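2020-06-16 - table cell, produce pick and place, Tolton set

Carrying on from the last entry. Goal for today was to finish the teleop block for the Tolton set and get the raw episodes into a state Shigeru can train on. Mostly done. Notes below in the order things came up.

**Counts**

655 episodes recorded in total, 645 kept. Of the ten dropped:

- six had a gap in the joint stream longer than our limit
- two were started before the arm reached home
- two I ended by hand after pressing the wrong pedal

The joint stream gaps all fall in the same stretch of recording. The logging process was sharing a disk with the Drengate backup job. Moved the backup to run at night. No gaps after that, but the sample is small and I would like to see another full block before closing it.

**Task definition**

One object per episode, picked from the table and set on the plate. The episode ends when the fingers are open and the wrist is above clearance height, held for 2 s. Earlier we ended on gripper open only, and the policy trained on that data had a habit of opening and then staying put with the fingers still around the object. Emiliano's guess was that it had never seen enough retreat motion. I agree, and the new end condition is written into the protocol file now.

Object positions come from the randomizer sheet. Plate position is also randomized, but only within the left half of the reachable area. This is a known limit. If somebody asks later why the model does badly with the plate on the right, it was never shown that.

**Gripper**

Soft fingers on for the whole block. Closing width is logged as commanded, not measured, so for anything compliant the value says little about the real contact. Two options:

1. Add the motor current as a channel. Cheap, noisy.
2. Leave it and let the camera carry the information.

Going with 1 for the next block. Old episodes will have the channel filled with NaN, and the loader has to accept that. Shigeru to check that the normalizer skips them - last time it did not, and the whole action scale went off.

The pear is the hardest of the set for a straight-down approach. The neck lets one finger seat lower than the other and the fruit rolls out as it lifts. Operators solve it by turning the wrist so the fingers close across the wide end. That is good data, but the two of us do it differently: I rotate during the descent, Emiliano rotates first and then descends. Both work. Operator ID is in the metadata, so we can split on it if the policy averages the two and ends up doing neither.

**Camera**

Head view only for this block. Exposure locked, white balance locked. With auto exposure the white tabletop pulled everything dark, and pale objects got close to the table in value once corrected. Locked settings are saved under the Barajas profile. Don't edit that profile in place, copy it.

The arm blocks part of the table from this view in a good share of the poses. I considered moving the mount to get a cleaner line to the objects and decided against it. The deployed camera sits in the same spot, and the policy has to cope with the same blockage.
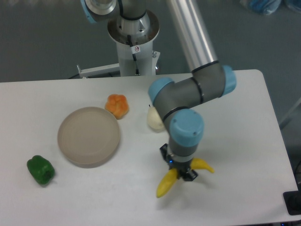 Labels are at episode level only: object, operator, outcome, number of grasp attempts. Retries are kept and tagged. I had been throwing them away up to December and regret it, as recovery from a missed grasp is the behavior we are shortest on. An episode with a miss followed by a good placement counts as a success with attempts = 2.

Time per episode, including reset, came out at almost 30 s. Reset is the larger share of it. Having the next layout projected on the table would help, but it would also put light on the surface that the camera sees, so it would have to switch off before recording starts. Parked.

**Export**

Converted with the Clotov script. It writes actions as absolute joint targets by default and we want deltas in the tool frame. Flag is `--action tool_delta`. I ran it without the flag first and only noticed when the replay check jumped on frame one. Bad export deleted, good one is in the shared folder with today's tag.

Open:

- [ ] normalizer and NaN check (Shigeru)
- [ ] current channel in logger (me)
- [ ] plate positions on the right half, new sheet (Emiliano)
- [ ] replay five random episodes on the arm at half speed before training starts
- [ ] spare set of fingers, order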